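Truvenard Tabletop Manipulation Project

The Truvenard Tabletop Manipulation Project is a student robotics project operated by the Koubek Technical School as part of its elective course in automation. Participants assemble small robot arms, control them by hand, and record the results for use in training simple control programs. The project is supervised by Eduard Kuruc, who proposed it in December as a replacement for an older course in line-following vehicles.

History

The first arm was completed by a group of 12 students under the direction of Anežka Hudec. Its links were produced on the school's own printers, and several were redesigned after the original shoulder bracket cracked under load. The project was formally entered in the school's course register on January 18, 2020. A second group, led by Janka Mikuš, prepared the written assembly guide that remains in use.

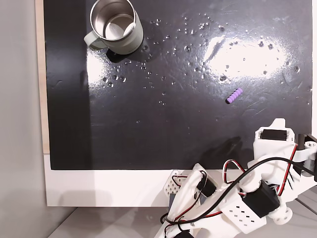
Task design is the responsibility of the students, subject to approval by the supervisor. Each task must involve common objects and fit within the reach of a single arm. The printed white arm, driven by black servo motors, works over a flat surface on which the objects are set out. One arrangement uses a sage-green mug with a steel interior and a small, ribbed purple piece on a glossy black board with droplets of water scattered over it. Reflections on dark surfaces of this kind are treated in the course notes as a separate topic – the second unit on camera placement is largely given over to them.

Recordings

Each attempt is logged as an episode, whether or not it is completed. The project archive holds 3213 episodes, of which 197 were set aside for testing. Students working in teams of three divide the duties of operator, recorder, and reviewer, and exchange them after each session. Episodes with missing joint data are removed by the reviewer before the archive is updated.

Assessment

Final grades are based on a working demonstration, a maintenance log, and a short written report. Reports are read by Dalibor Brabec and Pornthip Ratanaporn, neither of whom takes part in the laboratory sessions. A student may repeat the demonstration once.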